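Iltano holiday flat, Unit 3: pre-season safety checklist
Inspected by Viola Colombo, Mar 9, 2019
Keys held by Loredana Russo

1. Smoke alarm, hall. Pass. Sounded on test button. Battery replaced.

2. Carpet and trip hazards, living area. Pass with comment. Joint at the threshold strip has lifted over a length of 15 cm. Refix before letting. Table stable, no rocking under hand load. 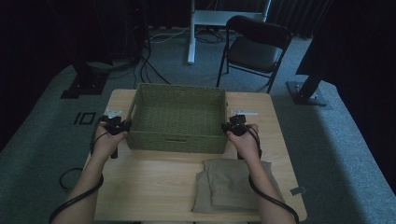
3. Windows and restrictors. Fail. Bedroom restrictor opens to 12 cm; limit set by the owner is 10. Adjust and recheck.

4. Seating. Pass with comment. Check cord-wrapped rails and woven seats for frayed strands, and joints for movement. Recheck in July, mid-season. 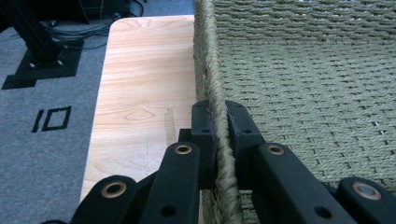

Does a failed item stop the flat being let?
Only if it is marked Fail. Items marked Pass with comment may be closed during the season, provided the date is entered in the log.

5. Hot water. Pass. Kitchen tap ran hot after about 15 seconds. No drips at the isolating valve.

6. Storage. Pass. Baskets and boxes to be kept off the stairs and clear of heaters. No heavy items above shoulder height.
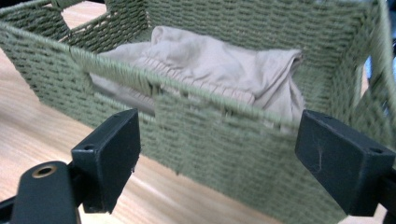

Item 6: green woven basket, rolled rim.

7. Fire blanket, kitchen. Pass. Pull tabs clear.

Outstanding: items 2 and 3, passed to Ginevra Farina for repair.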